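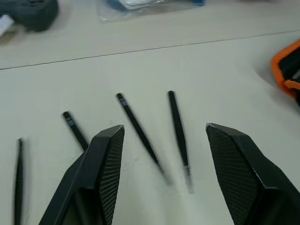 Tweezers are my favourite tool, and I get a bit carried away when somebody asks me about them. I mend small things for a living – watches, music boxes, toy trains, the odd pair of glasses – and I use tweezers more than I use my own fingertips. The ones I like best are thin and black like these, spread out on the table a bit like a fan, and each one gets skinnier and skinnier towards the tip. A couple of them have a little white band near the top. People often ask me why anyone would want more than one pair, so let's start there.

Why have more than one pair?

Think about your pencil case. You've probably got a fat felt tip for colouring in the sky and a sharp pencil for drawing eyelashes. You could do the sky with the pencil, but you'd be there until July! Tweezers work the same way. Some have very sharp points for picking up things as small as a grain of sand. Some have rounded tips that won't scratch. Some have bent tips, which are brilliant for reaching round corners, and some are flat like a duck's beak and are good for holding paper or stamps.

From a little way off they can all look the same. You have to look closely at the ends, and I still pick up the wrong pair now and then.

How do they work?

A pair of tweezers is really two springy arms joined together at one end. When you squeeze the arms, the tips meet. When you let go, the arms spring back and the tips open up again. There's no hinge and no screw, so there is very little to go wrong.

Here's the clever bit. Tweezers are a kind of lever. You'll have met levers already, because a seesaw is one. With some levers, like a nutcracker, a small push turns into a big strong push. Tweezers do the opposite! The tips pinch more gently than your fingers are squeezing. That's just what you want when you're holding something tiny that would bend if you gripped it hard.

If you squeeze much too hard, though, the tips can cross over or slide past each other, and whatever you were holding goes ping! I once lost a screw from an old Teltus alarm clock that way. I found it 41 days later, inside my slipper.

Where do all the little tools live?

Small tools love to hide. They roll off tables and slip down the backs of drawers, and they all look alike when they're in a heap. My answer is a tool roll. It's a long piece of cloth with loops or pockets sewn on it, and every tool gets its own place. When you've finished, you roll the whole thing up like a Swiss roll and do up the strap.

Stretchy loops are handy for little screwdrivers. The elastic hugs the metal part, so the tool doesn't slide about when you carry the roll. I like a bright edge on mine too, because black cloth is very easy to leave behind in a dark cupboard.

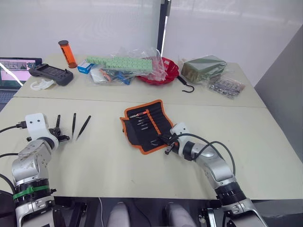

The best thing about a roll is that you can see straight away if something is missing. An empty loop tells you to go and look under the chair. My friend Jonalyn Fajardo, who taught me to mend clocks at the Castillo workshop in Skalham, made me check my roll before every tea break. I was seven minutes late for cake once. I have never forgotten it.

Small screwdrivers need a bit of care as well. The end has to fit the screw properly. If it's too small it wobbles about and chews up the slot, and then the screw is a proper nuisance to get out. Try it gently first, and swap to another one if it feels loose.

Something to try

You'll need a pair of blunt tweezers (ask a grown-up which ones you can borrow), two saucers and some dry rice.

Put the rice in one saucer.
Hold the tweezers like a pencil, resting the side of your hand on the table.
Move the grains to the other saucer, one at a time.
Now try it with your other hand!

My record is 80 grains before I dropped one. Resting your hand makes a huge difference, so have a go with your hand up in the air too and see how wobbly it gets.

Please keep the points away from faces, and never, ever poke tweezers into a plug socket or anything that's switched on. When you pass them to somebody, hold the pointy end and let them take the other one.

Tiny Things > Tools > Tweezers and tool rolls

Contact us | Copyright Dallasum Pages for Children | Back to top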